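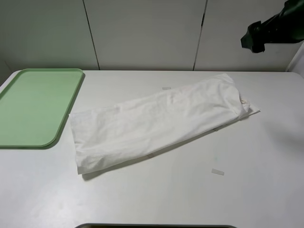 One reader wants to know how anybody reviews five films in a day without giving all of them three stars and a paragraph on the cinematography. A fair question, and one I have been guilty of prompting. What follows is how I do it at small festivals, where the screenings are back to back and the lobby coffee is a form of criticism in itself.

Before the first screening

Read the program for running times and nothing else. The blurbs were written by people who love the films, or are at least paid to, and their adjectives will get into your copy like sand. If a blurb says "luminous," you will spend the whole movie checking for light.

Write the title, the country and the running time at the top of a fresh page for each film. Do it at breakfast. By the fourth screening you will be writing your own name wrong.

Pick a seat on the aisle, two-thirds of the way back. At the Brotgate this puts you behind the draft from the fire door, but you can leave during the credits without climbing over a jury.

During the film

Take notes without looking down. They will be terrible. Write large, skip lines, and turn the page more often than seems decent. I keep to three kinds of note: a line of dialogue, a thing I saw, and a time. The time matters most. "Bored, 20 min" and "bored, 80 min" are different reviews.

Leave the opinions out for now. My notebook from last year contains the single word "NO," underlined twice, and I still can't tell you which film it was about or whether I meant the film.

If you fall asleep, mark where you think you dropped off and where you came back. If the gap is longer than a scene, watch it again or don't review it. I slept through seven minutes of a harbor drama called Wirkov and woke up to find the brother had been replaced by a different brother. A second viewing cleared this up. He had shaved.

Between screenings

You have one job in the break, which is to write a single sentence saying what the film is like to sit through. Do it before you talk to anyone. Other critics are good company and terribly contagious, and the loudest opinion in a ticket line tends to be in print by dinner.

Then eat something that isn't popcorn.

Writing it up

Start that night, with the film you remember worst. The good one will keep. Set a ceiling for the whole day's report and stick to it; mine is 2000 characters, dateline included, and the films do not get equal shares. A dull one can have a sentence. It will not be offended, and its director won't be any more offended than by a paragraph.

My own opening entry from this fall went up like so:
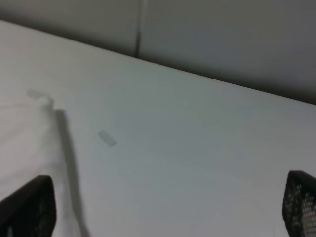

Undadholm, 2025-10-20

The day's best film was also its shortest. Hà runs 63 minutes and spends most of them in a ferry kitchen, where two sisters who are not speaking have to get lunch out for a full boat. The quarrel is never explained and the soup nearly is. It loses its nerve in the last scene, when a violin arrives to tell us how we feel.

What I would fix: "loses its nerve" is borrowed from every review ever filed, and I never say who plays the sisters. Check your cast list before you send. Check the accent marks in the title too, and then check whether your site's headline font can show them. Ours couldn't until November.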